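Plerkbridge Food Hall — Monthly Walkthrough, Hot Food Stalls
Date: August 17, 2024
Checked by: Jailson Guerra

Stall 3, Larkedby Pies
Hand sink: OK. Soap and towels stocked.
Hot case: OK. Beef and onion held at 145°F, chicken at 148°F.
Cooler: OK, 38°F.
Date labels: FAIL. Two tubs of gravy with no date. Thrown out during the visit.
Extinguisher: OK, tag current.
Comment: Second month in a row for labels. Spoke to the morning baker, who says the marker goes missing. Tie it to the shelf.

Stall 8, Dolico Empanadas
Hand sink: OK.
Fryer: OK. Oil clean, lid on hook.
Hood filters: FAIL. Grease dripping at the left end. Clean before opening Tuesday.
Cooler: OK, 39°F.
Allergen sign: OK, but faded. Replace by September.
Comment: The fryer cord runs across the back walkway. Moved to the wall outlet while I was there.

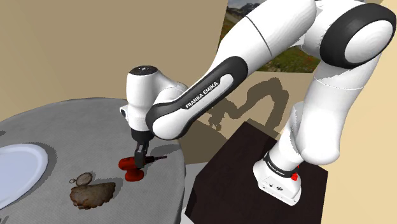

Stall 13, Hrnčiar Dumplings, had the most to write up this month. The steamer drain was slow and there was standing water under the prep table. The dough mixer has no stop control a person can reach from the serving side. What I want is something like the small red button sticking out of the side of the white base on the Franka Emika arm — on the machine itself, in a color that stands out. The mixer stays unplugged until that is fixed.

Hand sink: OK.
Steamer drain: FAIL. Clear and recheck.
Mixer stop: FAIL. See above.
Cooler: OK, 37°F.
Cash and food handled separately: OK.

Shared seating area
Exits clear: OK. Both doors open fully.
Posted limit of 300: sign in place.
Trash: OK at 11 a.m., full by 1 p.m. Add a pickup at noon on weekends.
High chairs: one strap broken, taken out of use.

Recheck of failed items at the September walkthrough, except the hood filters and the mixer, which I will look at sooner.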